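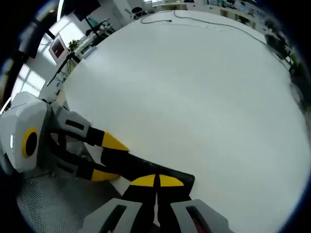 Page last changed: 22 Sep 2023 by Jamie Bramwell

Pre-season tinny and tackle check, with comments

Spring is nearly here on the water and the flathead are already on the move, so get the boat out from under the tarp and have a proper look at it! Tick as you go. Comments come from our last check night and from emails since.

HULL AND TRAILER

[ ] Bungs in, rubber seals soft, spare bung on board
Comment: Mine had gone hard as a biscuit. New one cost next to nothing and what a difference. (Vibeke Overgaard)

[ ] Rivets and welds along the keel, inside and out
Comment: Put a bit of water in the hull on the trailer and look underneath for drips. Great job for kids.

[ ] Wheel bearings greased, tyres pumped up, lights working
Comment: Check the spare too. We found 3 flat ones in a single evening.

[ ] Winch strap, safety chain and shackle
Comment: Any fraying, replace the strap.

SAFETY GEAR

[ ] Lifejacket for every person, right size, buckles and zips working
[ ] Inflatable jackets: cylinder screwed in firmly, no rust, service date current
Comment: I love my inflatable but it does need looking after. Rinse, dry in the shade, hang it up. (V.O.)

[ ] Flares in date, torch, whistle, bailer
[ ] Anchor, chain and rope
Comment: I carry 40 metres of rope and I've used nearly all of it off the outer reef. Fantastic snapper out there, by the way.

FUEL AND MOTOR

[ ] Fuel line and primer bulb free of cracks
[ ] Old fuel drained, fresh in
[ ] Kill switch lanyard tested
Comment: Test it with the motor running, every trip.

RODS, REELS AND SHARP THINGS

[ ] Rod guides, run a cotton bud round each one
Comment: If it snags, the ring is chipped and it will eat your braid. Found one on my old Plusetti and it explained a whole season of lost fish!

[ ] Drags backed off over winter, now reset
Comment: For 8 kilo braid I start light and creep up.

[ ] Rusty hooks out, good ones in a closed box
[ ] Pliers, side cutters and first aid kit within reach of the skipper
[ ] Brag mat clean and readable
Comment: Current best flathead on mine is 62 cm, and I'm keen to beat it.

Bring your filled-in sheet to the ramp, or email it to Jamie.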